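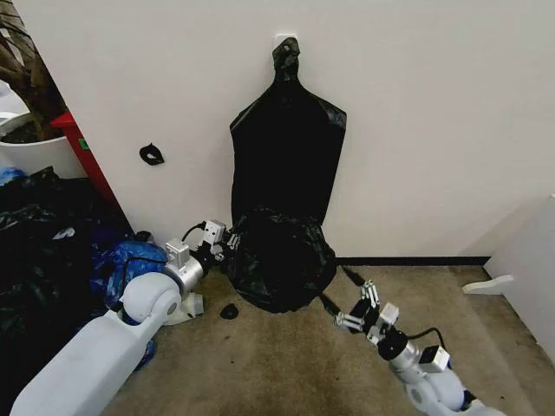

5. Hanging the Bag

This section covers the wall fixture and the hanging of refuse bags for the Tollelance wall-hung bag kit. Read Section 4 (Choosing a Wall) first. Tools and hardware are listed on the inside cover.

5.1 Before You Start

The fixture is supplied in white or gray. Both finishes mount the same way and take the same bags.

Use bags with a closed bottom seam and enough loose plastic at the top to gather by hand. Drawstring bags may be used if the string is pulled fully out of the hem first. Do not use paper sacks, mesh bags, or compostable film. Compostable film stretches at the neck and will tear under a moderate load.

Maximum bag width, laid flat: 900 mm
Minimum clear wall on each side of the fixture: 300 mm
Replacement fixture, white: part no. 1791
Screws supplied: 4

CAUTION: Check for wiring and pipes behind the wall before drilling. Do not mount the fixture directly above an electrical outlet, a floor register, or a baseboard heater.

5.2 Mounting the Fixture

1. Hold the fixture against the wall at the chosen height with the hook opening facing up. Mark the screw holes in pencil.

2. Drill the holes. In drywall without a stud, use the anchors from the hardware packet. In masonry, use masonry plugs (not supplied).

3. Drive the top screws until the heads touch the plate, check for level, and then drive the lower screws.

4. Tighten all screws by hand. A power driver can crack the plate.

5. Pull down firmly on the hook. If the plate moves, remove it and repeat with larger anchors.

Adhesive mounting is not approved for this kit. The Dandero adhesive plate sold for the smaller kitchen model does not fit.

5.3 Hanging a Bag

1. Unroll one bag and tear it off along the perforation. Lay it on the floor below the fixture with the open end toward the wall.

2. Open the bag and shake it once to separate the sides. Close it again and press out the air.

3. Gather the open end in one hand, a hand's width below the hem.

4. Twist the gathered plastic one full turn. A twisted neck holds on the hook; a flat fold slides off.

5. Lift the neck to the fixture and seat it in the hook. Let go slowly and watch for slipping.

6. Spread the plastic below the neck to the left and right until the shoulders are square. Smooth it against the wall with the flat of the hand, working downward.

7. Draw the rest of the bag down to the floor. Any extra length can rest in a loose heap directly below the fixture. Keep it clear of walkways and door swings.

8. Find the bottom corners in the heap and pull each one outward. If a corner has folded under, free it by hand. Do not pull on the hanging part to bring it out.

NOTE: Light wrinkles in the hanging part are normal and do not affect the hold. Deep creases running up to the neck mean the twist is off center. Take the bag down and repeat from step 3.

NOTE: On carpet, the plastic may cling to the pile. Lift the heap and set it down again instead of dragging it.

WARNING: Plastic bags are a suffocation hazard. Keep hung and unused bags away from babies, children, and pets. Do not hang a bag over or beside a crib, playpen, or pet bed.

5.4 Taking a Bag Down

1. Support the weight of the bag from below with one hand.

2. Lift the neck straight up and out of the hook. Do not pull the bag outward; this loads the upper screws.

3. Lower the bag to the floor, untwist the neck, and tie it off.

4. Wipe the hook with a dry cloth if there is any residue. Solvent cleaners cloud the finish.

5.5 Problems

Bag slides off the hook: Add a second turn to the twist. Slippery film may need both turns even when the bag is empty.

Bag hangs to one side: The gather was taken from one side of the opening. Rehang from step 3 of 5.3.

Neck tears at the hook: The bag is overloaded or the film is too thin. Change to a heavier bag.

Fixture has worked loose: Stop using it. Refit as in 5.2 with new anchors in new holes.

Continue to Section 6, Storing the Roll.

Text revised in May by Onni Laaksonen.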